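3. Materials and Methods

3.1. Setting and records

The study drew on the records of two high school football leagues, Wurnthorpe and Farnden. Both leagues play a ten-game regular season and require member schools to file a roster before the first game and a participation sheet after each game. The participation sheet lists every player who took the field, the position at which the player lined up, and the number of offensive plays for which he was present. Rosters give grade, height, weight, and the number of seasons the player has been with the program.

Records were available for 4 consecutive seasons. Schools that changed leagues or canceled more than two games in any season were left out. After these exclusions the file held 2,952 player-seasons, of which 1,463 belonged to players listed on the offensive line at least once. A player who moved between the line and another position during the year was counted with the line if most of his plays were taken there.

3.2. Measuring returning experience

Earlier work on returning experience has usually counted the starters who come back from one season to the next. This count is easy to obtain, but it treats a player who started one game the same as a player who started all ten. It also gives no credit to reserves who played often. We therefore used the share of the previous season's offensive line plays that were taken by players still on the roster at the opening game. A team that kept its whole line would have a share of one, and a team whose line graduated together would have a share close to zero.

The share was worked out separately for the center, the guards, and the tackles, and then for the line as a unit. Tight ends were left out because the two leagues record them differently: Wurnthorpe lists them with the line when they line up next to a tackle, while Farnden lists them with the receivers in all cases. Where the participation sheet and the roster disagreed on a player's position, the participation sheet was followed.

3.3. Grip and hand tasks

Blocking depends in part on the hands. A lineman must place them quickly, close them on the opponent's jersey inside the frame of the body, and keep hold while his feet move. Coaches in both leagues named hand use as the skill that new linemen were slowest to learn. For this reason the preseason testing day included a short set of grip and hand tasks alongside the usual sprint, jump, and strength tests. Grip strength was taken with a standard dynamometer, using the better of two trials for each hand. The remaining tasks were scored by a rater who did not know the player's position or years of experience.
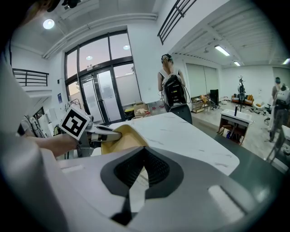 Figure 2. Hand-held gripper closed on a yellow cloth on a marble-patterned tabletop.

Scores on the hand tasks were placed on a common scale within each school before they were combined, so that differences in how strictly raters applied the scoring sheet would not be read as differences between teams. Players who missed the testing day were kept in the season records but were not included in any analysis that used these scores.

3.4. Outcome measures

The main outcome was rushing yards per attempt over the first 4 games of the season. Early games were chosen because any cost of replacing a senior line should be greatest before the new players have worked together. Secondary outcomes were sacks allowed per pass attempt, false start penalties per game, and the share of third-down plays with 2 yards or less to go that ended in a first down. Kneel-downs and plays from a punt formation were removed.

3.5. Analysis

Each outcome was modeled with a linear mixed model with a random intercept for school. The returning share was entered as the main predictor. Average line weight, enrollment, and the opponent's record in the previous season were entered as controls. A second model added the combined hand score. League was included as a fixed effect in both models. All analyses were run in the Zein package, and game data were held in the Zanimus records system under the terms agreed with the leagues. The data file was closed in June, and the analysis plan was not changed after that point.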